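I spent most of last week writing house rules for our two-armed table, and I've come out of it with strong feelings about cable clips. Bear with me!

Some background if you're new. I look after the bench at Clonow, where we run a pair of small robot arms on a wooden tabletop and teach them packing jobs (things in trays, things out of trays, the glamour never stops). Until this spring our rules lived in people's heads. Then Stirnbridge, who we share our recordings with, sent back a batch of 80 runs and asked, very politely, why the table looked different in half of them. Fair question. I didn't have a good answer, so I sat down and started typing.

The first draft was a monster. I'd borrowed the headings from an old Brandadari checklist, which was written for big fenced cells with proper gates, and most of it made no sense for us. We don't have a gate. We have a table. I read the whole thing through with a cup of tea and crossed out page after page, and what was left was mainly the stuff about reach, and about knowing who is allowed to press go.

So I started again from the table itself, asking what I'd want somebody new to check before they switched anything on. Reach came first. Both arms can get to the middle, which is the whole point of having two, but it means the grippers share a patch of air over the tray. The rule now says one arm moves into the middle at a time unless the task really needs both, and if it does need both, the first go is done at slow speed with a hand on the stop button. I'd been doing that anyway. I'd just never told anyone it was a rule.

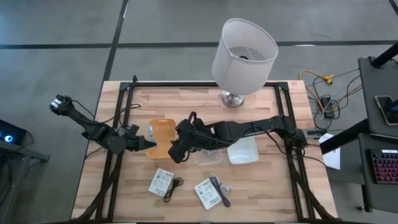 Both arms over the middle of the table, with the orange tray and the tubs between them.

The next section is called "What lives on the table" and it caused more argument than all the rest put together. My view is that if a thing is on the wood, it's part of the task, and it goes on the sheet. Lamp included. People think of a lamp as furniture, but move it and you've changed the shadows, and you've also changed what an elbow can bump into. Same goes for packages. Labels up or labels down, I don't mind, but write it down and keep it that way for the whole batch.

Then cables, my favourite. The thick runs that follow the side rails are fine, I like those, they go down the edge and away. It's the thin loose loops that bother me, the ones that wander over the tabletop near an arm. The rule I wanted was "no loose cable on the wood, ever". The rule I got was "no loose cable within reach of a gripper unless it's part of the task", and I grumbled, but it's probably better. Arms need a bit of slack to move, after all, and a cable pulled tight is its own kind of trouble. Floor cables get a line too: power adapters and leads to be kept out of the spot where you stand. I wrote that one for myself, as I am the person who trips.

I've put in a bit about stopping as well. If you're going to reach in and straighten a tray, you pause both arms, even when only one of them is moving. I timed it and it costs 2 seconds. Over a long batch that adds up to a cup of tea, and I can live with it.

The finished thing has 46 lines and fits on both sides of one sheet. The Rawashdeh guide I used for the wording has 578 numbered clauses, so I'm feeling quite smug. Stirnbridge have a copy and want a line added on what to do when a run goes wrong halfway through: bin it, or keep it and mark it? I'm for keeping and marking, but I haven't settled on how. If your bench has a way of doing it that people stick to, please send it over. I'm hoping to have the second version pinned up by August.

Contact | © Clonow bench blog | Back to top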